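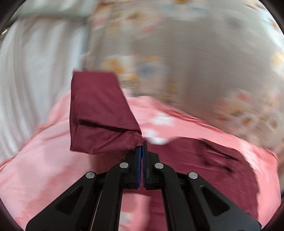 Figure 1. Black gripper with silver pivot pins.

Winter clothing reuse in student housing
Madhu Jaiswal and Sarla Pant, 28/02/2021

We asked 17 students how long they keep a winter coat. Most said until the zipper fails. Only six had ever had one repaired.

Figure 2. Quilted jacket, burgundy, with zipper and stand-up collar.

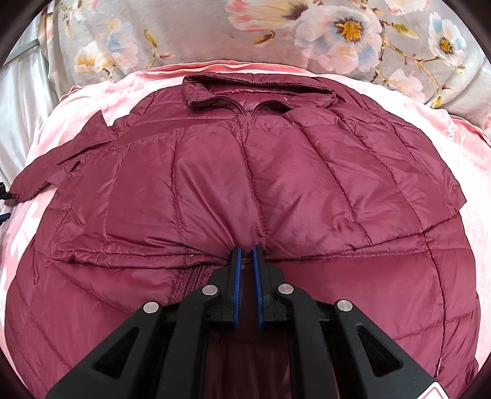
Dagmar Jurčo commented on our draft that repair prices should be listed, as a new zipper can cost more than a used coat. We will add prices in March.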